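Plaltau school canteens to drop disposable plates from May

28 February 2024

The town of Plaltau will stop using disposable plates and cups in its school canteens from May, the municipal education office announced after a meeting with parents and kitchen staff. The change concerns 3 schools, where 442 children eat lunch every day.

Disposable tableware was introduced in the canteens seven years ago, when the old dishwashers at the Leitão primary school broke down and there was no money in the budget to replace them. It was planned as a solution for one winter only. Since then the contract with the supplier, Skitel, was renewed every year without much discussion.

"Every spring we said that we would look at it again, and every spring there was something more urgent," said Judite Figueiredo, head of the education office. "This time the parents came with numbers, and it was difficult to answer them."

The numbers come from the parents' association at Leitão, which weighed the canteen waste during one month of the autumn term. The association asked for a return to washable dishes in a letter signed by families from all the schools.

New dishwashers will be delivered by Teveck, a company that already maintains the kitchen equipment in the town's two kindergartens. The first order of bowls, plates, cups and trays will cost 4,000 euros. The machines are paid from a separate fund for the repair of public buildings, and the office did not give the price of them before the contract is signed.

Not everyone is satisfied with the plan. Kitchen workers say that washing will add work in the early afternoon, which is already the busiest part of their day. One more person will be hired for the Leitão kitchen, but the two smaller schools will have to manage with the staff they have. The office promised to discuss the working hours again before the summer holiday.

Some parents of the youngest pupils also asked if heavy dishes are suitable for children of six years. Figueiredo answered that the first classes will be served at the table during the first weeks, and that the older children will carry their own trays as before.

The price of a school lunch will stay the same until the end of the school year. Families who wish to comment on the plan can write to the education office or leave a letter at the school reception.

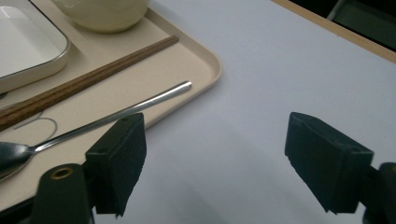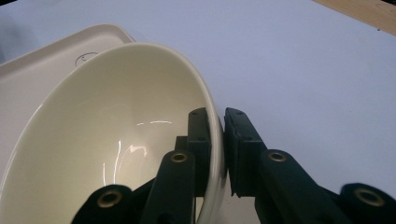 Tableware in cream and white: a beige tray with a dish and a cup (first photo) and a large ceramic bowl (second photo).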